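# How Does a Robot Know What to Do Next?

A robot arm is made of metal, motors and wires. None of those parts can decide anything. The deciding is done by software, a long set of instructions that runs on a computer. If you took the software away, the arm would just stay where it was.

This page is about the software. We will look at four jobs it has to do: seeing, planning, moving and checking.

## Job 1: Seeing

You look at a fork and you know it is a fork. A computer doesn't start out knowing that. When a camera sends it a picture, the computer gets a giant grid of numbers. Each number says how bright or what color one tiny dot is. The dots are called **pixels**.

The part of the software that turns pixels into things is called **perception**. It learns from a lot of pictures that people have already labeled. Katalin Szénási works on perception at a robot lab called Limside. She once spent a whole morning labeling 740 pictures of silverware. In each one she drew a box around every fork, knife and spoon and typed its name.

After enough practice, the program can look at a new picture and make a guess. It also says how sure it is. It might answer "fork, very sure" or "knife, not very sure." Shiny metal is hard for it, because shiny things reflect whatever is near them. A white object on a white table is hard too. Can you think why?

Finding the fork isn't enough. The software must also work out where the fork is, how far away it is, and which way it points. A hand that comes down in the wrong place will close on air.

## Job 2: Planning

Suppose the job is "put the fork in the drawer." To you that sounds like one step. To a robot it is a list:

1. Find the fork.
2. Move the hand above the fork.
3. Lower the hand.
4. Close the fingers.
5. Lift.
6. Move over the drawer.
7. Lower the hand again.
8. Open the fingers.

That makes 8 steps, and it only works if the drawer is open already. If the drawer is shut, the robot needs extra steps at the start: find the handle, take hold of it, and pull.

The program that makes the list is called a **planner**. A good planner looks at how things are before it writes the list. It leaves out steps that aren't needed and adds ones that are. 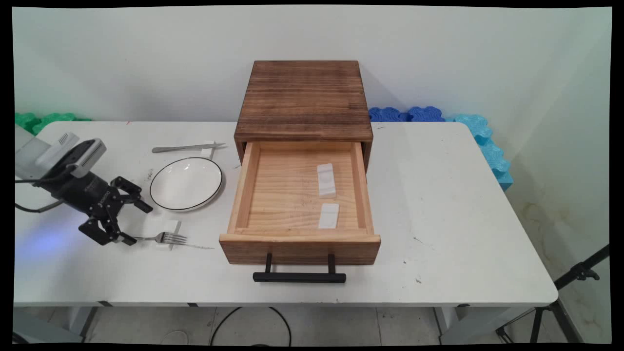 *The fork and the knife each rest on a small white block, and the drawer is open. The two fingers of the gripper point down at the table.*

The planner has to think about height as well. A fork lying flat on a table is very thin, and there is little room for fingers to get under it. A fork on a block is higher up. The planner needs the right height in its plan, or the fingers will stop too high or bump into something.

It also needs a safe path. The shortest way from one place to another is a straight line, but there may be something standing in the way. The planner tests different paths inside the computer before the real arm moves at all. Paths that hit something are thrown out.

## Job 3: Moving

Now the plan goes to the **controller**. This part of the software talks to the motors. An arm bends at its joints, the way yours bends at the shoulder, elbow and wrist. To move the hand in a straight line, several joints must turn at the same time, and each one by a different amount.

The controller sends new orders to the motors many times each second. It also listens. Sensors in the joints report how far they have turned. If one is behind, the controller gives it a little more push. If it has gone too far, the controller pulls it back.

You do this too. Hold a pencil and touch its tip to a dot on a piece of paper. Your hand slows down near the end and makes tiny corrections.

## Job 4: Checking

Things go wrong. A fork can slip. Somebody can move the plate. So the software checks its work after each step. Are the fingers holding something, or did they close all the way? Is the drawer still open?

If the answer is bad, the robot doesn't go on with its list. It goes back, looks again and makes a new plan. Csaba Magyar, who writes planners, says the checking part of his program is longer than the part that makes the plan.

## Try it yourself

You need a partner, a spoon and an open box. One of you is the robot and the other is the software. The robot closes both eyes and uses only two fingers. The software gives one short order at a time, such as "left a little" or "fingers closed." The robot must do exactly what it is told.

See how many orders it takes to get the spoon into the box. Then trade places and try to do it with 2 fewer.

## Words to know

**Controller:** software that tells the motors how to turn.

**Perception:** software that finds things in camera pictures.

**Pixel:** one tiny dot in a picture.

**Planner:** software that decides which steps to take and in what order.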